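Notebook > Workshop > Dyes and Inks

September -- posted by Aidan Ó Riain
5 comments · 9 shares

Walnut ink, second batch. Started the pot at 7:40 in the morning and I have been grinning at it ever since. The first batch came out a weak tea color and I was ready to blame the tree. Thaddeus said the husks were too green when I picked them, and he was right, so this time I left them in a bucket until they went black and horrible. What a difference!

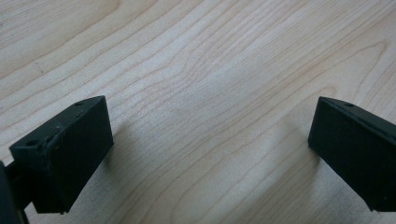
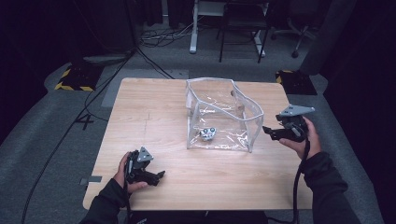

Recipe as made, before I forget it. 400 grams of rotted husk, nuts out, in the old enamel pot with enough rainwater to cover it by a finger or so. Brought up slowly and kept just under a simmer. I topped it up twice with more rainwater. Tap water here is hard and I suspect it dulled the last lot, but I changed the husks too, so I can't really say which one did it. One thing at a time next year, Aidan.

Strained through an old pillowcase, then through coffee filters, which took forever. The filters clog after a few spoonfuls and you have to stand there swapping them. Thaddeus thinks we should let it settle overnight and pour off the top instead. Trying that with the second half of the pot.

After straining I put it back on the heat and reduced it until I had 200 ml. It went from brown to a brown so dark it looks black in the jar, and then you pull a brush across paper and there is this warm, slightly reddish line that I could look at all day. Gum arabic next, a small spoonful dissolved in warm water first. Do NOT tip the powder straight in. I did that last time and was fishing out lumps with a fork.

Tests on paper:

Petek sketch pad, the cheap one -- feathers badly with a dip pen, fine with a brush.

Kodeo cotton, cold press -- beautiful. Pools at the end of each stroke and dries with a dark rim. Best of the lot by miles.

Paneo layout paper -- sharp lines, no feathering, but it cockles as soon as you lay down a wash.

Back of an envelope -- better than the sketch pad, which is a bit insulting.

I did a strip of washes going from full strength down to almost nothing, 9 steps, and every one of them is usable. The palest is a sort of biscuit color. The middle ones have a faint grain to them where the fine sediment settles into the paper, so maybe I don't want it filtered any better than it is. Will compare with the settled half before I make up my mind.

Pens: the pointed nib liked it once I had scrubbed the factory oil off. The reed pen Thaddeus cut was even better, and he is now unbearable about it. Wouldn't put this anywhere near a fountain pen with the gum in it.

Mold is the worry. The last jar grew a gray fur hat inside a month. This time there are three small jars: one with a clove in it, one with a splash of rubbing alcohol, one with nothing, all on the same shelf out of the sun. Lids labeled in pencil. If the clove wins I'll be delighted, it smells wonderful.

Lightfastness strip is taped up in the south window with half of it covered by foil. I used a page of the Kodeo and put a line of the Puvix bottled sepia next to ours for comparison. The Puvix is cooler and flatter, a perfectly good ink, but side by side ours has so much more going on. (I would say that.)

Still to do:
- pour off the settled half and reduce it
- try a rusty nail in a spoonful of it, Thaddeus swears it goes nearly black
- wash out the enamel pot, it has a tide mark already
- buy gloves. My fingers are the color of old boots and soap does nothing.
- ask next door if we can have the rest of their windfalls before the squirrels do

Added later, 4:15 in the afternoon: nail test done. It does go darker, a grayish brown, and a lot of the warmth goes with it. Lovely for lettering, I think, less so for washes. Keeping a small jar of it anyway, marked IRON, well away from the others.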